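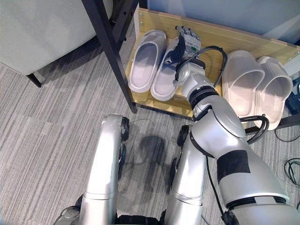 How often should you redo the cables and calibration on a home robot arm?

Every five or six weeks if it works most days, and straight away after you've swapped a hand, moved the robot to a different floor or caught a cable on something.

I had to work that out the slow way. The Orberg manual says "periodically", and for the first few months I took that to mean "when it starts dropping things". Then I bought the Brindia Service Kit for £244 from Vigfúsdóttir (they do next-day delivery to Petdale, bless them) and I've now been through the whole routine with it four times, so I feel ready to have opinions.

What's in the box

A roll-up tool case with hex drivers, a small torque screwdriver, a bag of reusable cable ties, a length of braided sleeve, two strain-relief clips for the wrist, a cleaning brush, a tube of contact cleaner, a flat calibration target and a spiral-bound booklet. The booklet is lovely. It lies flat on the carpet, it has big print, and whoever wrote it has clearly sat on a floor with a robot and a torch between their teeth. The case is less lovely. The pockets are a touch too shallow and the small drivers slide out every time I pick it up by the wrong end, which is most times.

Setting the slack

This is what I bought it for. The cable coming off the wrist has to have enough length to let the hand turn all the way round, so on my set-up it stands up in a generous loop over the forearm. There's another loop off the elbow. Too little slack and the wrist stops short with a fault; too much and the loop goes fishing for chair legs. I had always judged it by eye. The booklet has you put the arm through five slow poses, watch the loop at each one, and only then do up the clip, and the difference was obvious from the first go. My wrist faults went from a few every evening to one in the whole of June (and that one was me leaning on the release).

A word about the clips themselves. They're good, they grip without biting, but the screws are tiny and black and I have a grey striped carpet. Get a saucer. I've already lost one screw and had to use a spare from the bag.

The braided sleeve I'm not so keen on. It makes the cable stiffer, and with the stiffer cable the wrist pulls very slightly to one side at the end of its travel. I took it off again after two days. If your robot works near pets or sharp edges you may feel differently!

What it doesn't help with at all is the stuff on the floor. I'd hoped for a few floor clips or a bit of flat cover at this price, and there's nothing. The spare cable still ends up in a tangle at the end of the shoe shelf, and on a machine with wheels that's asking for trouble. I've ordered some office cable cover separately.

Calibration

You put the flat target down, tell the Orberg software where it is, and let the hand touch each mark in turn. The first time took me most of an evening, mainly through doing the steps in the wrong order. Now I can do it before the kettle's had time to cool. The booklet asks for a hard, level surface and means it — I tried it straight on the carpet to see, and the results wandered so much between runs that I gave up and put a chopping board underneath.

My own check afterwards is the shoe shelf. It's a low, light wood thing with a back rail, and I put slides on it in pairs and get the hand to come down over one of them from above with the fingertips towards the rail. Slides are a brilliant test. They're soft and there's only the strap to get hold of, and a hand that's even slightly out will nudge the neighbour or land on the sole. I use a flat, smooth pair and a thicker pair with ribbed straps, and the thick ones are the harder of the two for my machine. Before the kit I was getting a decent grip about as often as I wasn't. Over the past month I logged 161 clean pick-ups before I got bored of keeping the tally and went back to letting it get on with things.

One thing I'd warn you about: the instructions for the elbow joint assume you have somebody to hold the forearm. It's heavier than you'd think. I did it alone once with a cushion wedged under it, and I wouldn't do that again. Power off, brake on, second pair of hands.

Cleaning

The brush is fine. Carpet fluff gets into wheels like nothing else, and the angled bristles do reach in behind the hub. The contact cleaner works well but it's a mean little tube, and I'm nearly through mine already. Refills are sold separately, naturally.

Support

I rang Brindia twice. The first call I was on hold so long I'd finished the job by the time anyone picked up. The second got me through to Ingvar Ásgeirsdóttir, who was terrific. I'd been over-tightening the wrist clip (the booklet gives the torque setting in a table at the back and I had read the wrong row), and she spotted it from the sound of my description and stayed on the line while I backed it off a quarter turn and ran the poses again. She also told me to leave the elbow loop alone unless it was rubbing. I have left it alone.

Would I buy it again?

I would, with a grumble about the price. You could put most of the tools together from a decent hardware shop for a lot less, and if you already own a torque screwdriver that goes low enough, I'd ask Vigfúsdóttir whether they'll sell you the target and booklet on their own. They told me they were thinking about it. For someone starting with a drawer of random Allen keys, like I was, having everything in one roll is worth a fair bit.

Good: the booklet, the wrist clips, the target, Ingvar.
Not so good: shallow pockets, stiff sleeve, tiny tube of cleaner, nothing for cables on the floor.

Four stars out of five from me. I'll add a note when I've done the elbow bearings, which the booklet wants looked at once a year, so don't hold your breath.

Updated 2025-07-18: a reader asked if the clips fit the older Orberg wrist. They do, but you need the longer screws, and those aren't in the bag.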